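Remplir un carton de friandises : sac kraft, vrac et ordre de chargement

Octobre. Premier envoi de la saison à préparer, et je remets à plat ma méthode, parce que celle de l'an dernier m'a coûté deux paquets de biscuits en miettes et un échange de messages assez sec avec Margit Dalen, qui les avait reçus.

Le problème est simple à poser. Un assortiment de friandises contient des objets de densité et de raideur très différentes : des barres (denses, raides, petites), des bonbons emballés à l'unité (denses, très petits, mobiles), des sachets de biscuits gonflés (légers, volumineux, fragiles) et des pochettes de dragées chocolatées, qui se comportent à peu près comme un sac de sable. Si on verse le tout dans un carton, les bonbons descendent, les barres se mettent en travers et les sachets gonflés prennent les chocs.

Deux contenants sont en concurrence chez moi.

Le sac en papier kraft. Avantages : il ne coûte presque rien, il se plie à plat, il s'adapte au contenu. Inconvénients : aucune résistance à l'écrasement, et une ouverture qui se referme toute seule dès qu'on lâche le bord. Je le réserve à la remise en main propre. Pour le charger, je l'incline vers moi au lieu de le laisser debout. L'emballage descend alors le long de la paroi et ne tombe pas de toute la hauteur. Les sachets métallisés accrochent par leur soudure dentelée, surtout dans les plis : il faut les présenter soudure vers le haut, tenus par le haut, et ne les lâcher qu'une fois le fond touché. J'ai percé assez de sacs en forçant un coin de soudure contre le papier pour ne plus discuter ce point.

Le carton à rabats. Plus lourd, plus lent à fermer, mais c'est le seul qui supporte qu'on pose quelque chose dessus. J'utilise des cartons Prilberg de petit format, achetés par lot de 50. Le fond se renforce avec une bande d'adhésif dans l'axe et deux bandes perpendiculaires aux extrémités. La bande centrale seule tient jusqu'à 2000 g dans mes essais ; au-delà, le fond commence à bomber.

Ordre de chargement, version actuelle :

1. Ouvrir complètement les rabats et les casser vers l'extérieur. Un rabat à moitié ouvert accroche un emballage sur trois.
2. Sortir tout l'assortiment sur la table, à côté du carton, avant de mettre quoi que ce soit dedans. On voit les volumes et on évite de découvrir le plus gros sachet en dernier.
3. Bonbons à l'unité d'abord, contre la paroi du fond. Ils servent de calage.
4. Barres à plat, dans le sens de la longueur.
5. Pochettes de dragées, étalées à la main pour chasser le contenu vers les bords.
6. Sachets de biscuits en dernier, imprimé vers le haut, sans appuyer.
7. Fermer les petits rabats, puis les grands. Si les grands ne se rejoignent pas, retirer un sachet. Ne pas pousser.

L'étape 2 est celle que je sautais. Walter Tamayo, avec qui je faisais les envois groupés du temps de la rue Berchtold, posait toujours ses articles en arc de cercle autour du carton et notait l'ordre sur une ardoise. Je trouvais cela excessif. J'ai fini par adopter l'arc de cercle, pas l'ardoise.

Sur le poids : l'assortiment type que je prépare pour Sarla Rana fait 400 g sans le carton, et celui-ci ajoute 156 g. Le rapport est mauvais. Avec un sac kraft, l'emballage devient négligeable, mais il faut alors une surpochette, et la protection reste nulle. Tant que le colis passe par un transporteur, je garde le carton.

Sur les emballages vides : un papier froissé dans l'assortiment n'est pas forcément un déchet. Roulé serré, il comble l'espace entre deux barres. Il faut seulement éviter de le confondre avec un article au moment de vérifier la liste, ce qui m'est arrivé une fois avec un papier de barre que j'avais compté plein.

Reste la question du bruit, soulevée par Rangi Rutherford en commentaire du billet précédent. Les films métallisés crissent, et un carton qui crisse à chaque manipulation donne l'impression d'être mal calé. J'ai essayé le papier de soie entre les couches. Le gain est faible et l'épaisseur perdue ne l'est pas. J'ai abandonné.

Prochaine série : les boîtes Pudard à couvercle emboîtant, que je n'ai pas encore reçues. Le couvercle supprime la question des rabats mais impose une hauteur maximale stricte, et je soupçonne que les sachets gonflés ne passeront pas sans être percés. Je mesurerai les sachets avant de commander davantage de boîtes.

Un sachet au bord du sac kraft, puis le carton rouge ouvert avec l'assortiment autour.

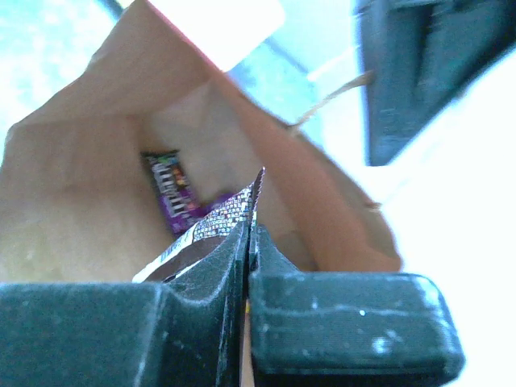
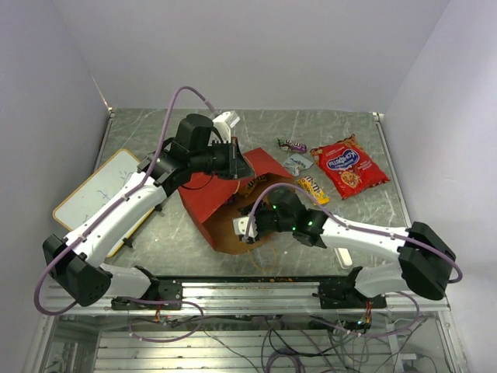
Mohit Chaturvedi
Rédacteur du blog, rubrique Emballage et rangement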